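手持夹爪夹牛仔裤老打滑，两根手指还对不齐，大家平时都怎么保养的？

Gladys Sotelo 发表于 21 Aug 2025

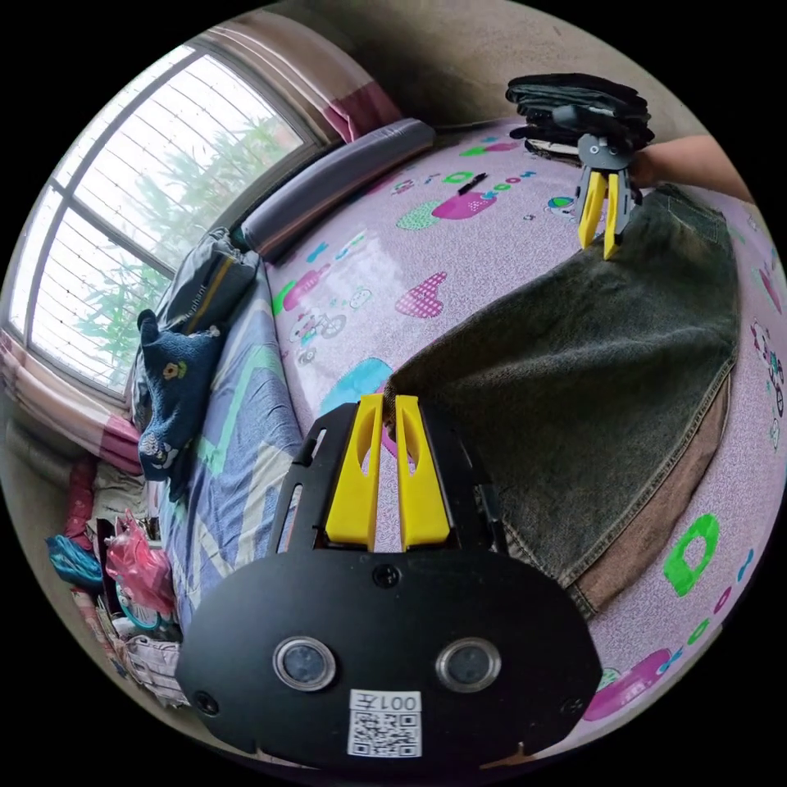

先说下我的情况。我手上是一对手持夹爪，黄色手指那种，左右手各一只，每天主要就是叠衣服，T恤、衬衫、裤子都有。薄的东西一直没什么毛病，夹起来挺顺的，问题全出在牛仔裤上！裤脚那一圈边又厚又硬，左手这只夹上去，一抬就往外滑，得夹两三回才夹得住。右手那只好很多，偶尔滑一下，我也就忍了。

我把两只放在一起比过，左手那只空着合拢的时候，两根手指的尖端有一点点错位，一根比另一根往前探出来一丝丝，不仔细看看不出来。对着光看，根部已经贴上了，尖端那里还透光。右手那只是整条都贴上的。所以我怀疑是手指装歪了，或者里面的滑轨松了，但是我又不敢随便拆，怕拆完装回去更糟，标定全乱掉。

我试过的办法：
用湿巾擦过手指，好了半天，又滑了。
在指尖贴过一层双面胶（别笑我），夹是夹得住，松不开，裤子挂在上面下不来……
把支架上的螺丝拧紧过，不知道是不是拧过头了，感觉合拢的时候比以前涩。

另外还有个小问题，镜头多久擦一次合适？我现在是想起来才擦，有时候好几天都想不起来。床单和深色裤子掉毛掉得厉害，镜头圈的缝里老是积一圈灰。

有没有用过同类东西的朋友指点一下，最好说得细一点，我动手能力一般，工具只有一套小螺丝刀。先谢谢啦！

Gilang Chong 的回复

换新手指就行了，磨光了都滑。我们都是备着一包，滑了就换，几分钟的事。

Kurniawati Wattimena 的回复

楼主这个我太熟了，我去年10月刚接手Hutapea那边几套夹爪的时候，碰上的就是一模一样的毛病，连双面胶都贴过，哈哈。后来慢慢摸出来一套顺序，你照着来，基本不用大拆。

先别急着换手指。你说左边尖端错位、根部贴死、尖端透光，这个多半是手指底座没坐正，光换手指的话，新的装上去照样歪。

第一步，先把双面胶的残胶弄干净。用无纺布蘸一点异丙醇，顺着一个方向擦，别来回蹭，来回蹭会把胶推到镂空的槽里去，那个槽里面积了胶很难抠。我用的是牙线棒，你用棉签也行。千万别用丙酮！也别用去指甲油的那种水，我有一根手指就是这么报废的，表面发白，第二天一夹就裂了。擦完晾一会儿再试。

第二步，松螺丝。你说拧紧以后变涩，那八成就是拧过头了，支架被压得变形一点点，滑轨就卡。把固定手指支架的螺丝退半圈，注意是退，不是取下来，然后用手把两根手指轻轻捏到一起，捏的时候中间夹一张名片。名片要能整条被夹住，从尖端到根部抽起来力道差不多。如果尖端一抽就出来，根部抽不动，就把支架往前压一压再试。觉得对了，保持捏着别松手，再把螺丝分两次交替拧回去，拧到有阻力以后再加一点点就停。我一开始也是总想使劲，后来强迫自己只用两个手指头捏着螺丝刀的杆子转，就再没拧过头。

第三步，空合。快慢交替捏上75下，听声音，也感觉一下手上。中间要是有哪一下发涩，多半是滑轨里有线头。牛仔裤的线头特别讨厌，蓝黑色的细毛，混着灰会搓成一小条一小条的。用镊子夹出来，再用软毛刷扫，别用嘴吹，口水进去更麻烦。滑轨要不要上油？我的做法是上一点点干性的，Broson那个小瓶装的我在用，牙签头蘸一下够一只了。湿的油千万别碰，沾到浅色衣服上洗不掉，我赔过一件衬衫。

第四步才是看磨损。手指内侧用指甲刮一下，新的会有点涩，磨光了就是滑溜溜的。磨光了可以用细砂纸横着轻轻打几下，方向要跟夹东西的方向垂直，打出一点细纹就好。这一招能多撑一阵子，不过打过一次以后再滑就老老实实换吧。我这边差不多夹到3,000次左右换一副，厚裤子多的话就提前。换的时候两根一起换，别只换一根，新旧厚度不一样，又要对半天。

镜头的话，我是每天开工前擦一次，气吹先吹，再用镜头布从中间往外转着擦。顺序别反了，灰没吹掉就擦，等于拿沙子磨镜片。缝里那圈灰用干的软毛刷，刷头朝下，让灰往外掉。下面那张二维码标签也顺手擦一下，用干布，别拿酒精擦，我有一张字就是这么擦花的，后来只好重新打。

动过支架以后，一定重新做一次标定！哪怕你觉得只挪了一丁点。我偷懒过一次，开合宽度的读数全偏了，那天的东西统统重来，气得我晚饭都没吃好。

还有个手法上的小建议，跟保养没关系：牛仔裤边别正面去戳，夹爪稍微放低，手指尖贴着床单斜着铲进去，让布自己拱起来一点再合。裤边太平的时候，先用另一只在对面那头按住，这边就好夹多了。

Gladys Sotelo 的回复

哇，写得也太细了！刚才照着弄了一遍，残胶抠了快半小时（槽里真的全是）。支架退半圈那一步，名片试到第3次才对上，尖端现在不透光了。滑轨里还真扯出来一小撮黑毛，怪恶心的。标定也重新做了，我先用两天再来说。砂纸那步还没敢动手，请问大概用多少目的？

Kurniawati Wattimena 的回复

我用的600目，再粗会勾丝，夹针织的时候特别明显。先拿换下来的旧手指练练手，没有的话就轻一点，宁可多打几遍。

Mawar Kwok 的回复

补充一点楼上没讲的。如果名片怎么试都对不齐，看看是不是左右两副手指混装了。我们那儿上次盘点，644号箱子里翻出来的手指混着两个批次，Stullow发来的那批根部要厚一丝，跟老的配在一副上，尖端怎么都合不拢，我跟Juwita Ismail两个人折腾了一下午才反应过来。后来我们收进盒子之前先用皮筋把同一副的两根扎在一起，再也没乱过。

另外收工以后别让夹爪捏着东西过夜，松开放，手指朝上摆。夏天屋里热，窗边太阳直晒的地方也别放，我有一副就是搁窗台上晒弯的。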